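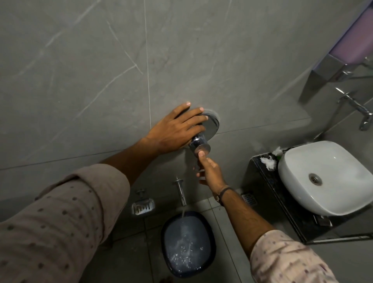

Wall valve, Rendmont flat, second bathroom. April, started a bit after 2 in the afternoon.

Went over to look at the mixer again after the complaint that the low spout "runs weak." I don't trust that word. Weak compared with what? The first bathroom has a different outlet altogether, and that's the one everybody compares it to.

Did the bucket test at the low spout, the same way as before: navy bucket on the floor, handle to full, stop at the line on the 7 liter mark (my line, put on with a jug, so only as good as the jug). First fill 54 seconds. Second fill 54 seconds again, and I don't much like two readings that agree that well when I'm the one starting and stopping the watch. Kitchen tap for comparison, same bucket, 37 seconds. So the spout is slower than the kitchen. That still doesn't make it faulty. It's a thin spout.

The handle is the part that bothers me. It's a plain cylinder, chrome, hardly anything to grip, and it takes more of a push than it should over the last bit of travel. I end up with one hand flat on the tile and the other on the handle. Treltia's fitting sheet says stiffness at this stage is "normal bedding in." Maybe. I've read that line on three of their sheets now for three different products, and it reads like something pasted.

Things it could be, in the order I'd check:

Cartridge a hair out of true. Cheap to look at once the plate is off.

Plate rubbing. The round plate sits in a recess in the tile and there isn't a lot of slack around it. If the hole was cut slightly off center the sleeve could be leaning on one side. Couldn't feel any rubbing, but I couldn't rule it out either.

Grit in the inlet. Would explain slow flow, wouldn't explain the stiffness unless it got into the cartridge too.

Low supply pressure. This is what Collamero's office wants it to be, as then it isn't theirs. The kitchen figure argues against it, though kitchen and bathroom are on separate branches, so it argues less than I'd like.

Not pulling the plate today. The ring of grout or sealant around the opening would have to be cut, and I have no matching tube with me. Whoever does it should go slowly. These are big gray tiles with the white veining, and the last quote for the same range was 2,330 for the wall. I think that quote was padded, but I'd still rather not find out.

Farahani sent a note suggesting we swap the whole valve and be done. I'm against it. We'd have a new valve in the same hole on the same pipes, and if it was the hole or the pipes we'd be back in a month having paid twice.

To bring next time: puller, silicone grease (the plumber's kind), new sealant, thin blade, a proper measuring bucket, pressure gauge with the short hose. The long hose leaks at the collar and I have stopped believing anything it says.

Also to check: temperature. Only ran it for flow. Tenant's note mentions it "goes lukewarm" but gives no time of day and doesn't say who else had water running. Asked for a better note.

Water from the tests went down the toilet. Packed up at 3:20. Job stays open, cause unknown.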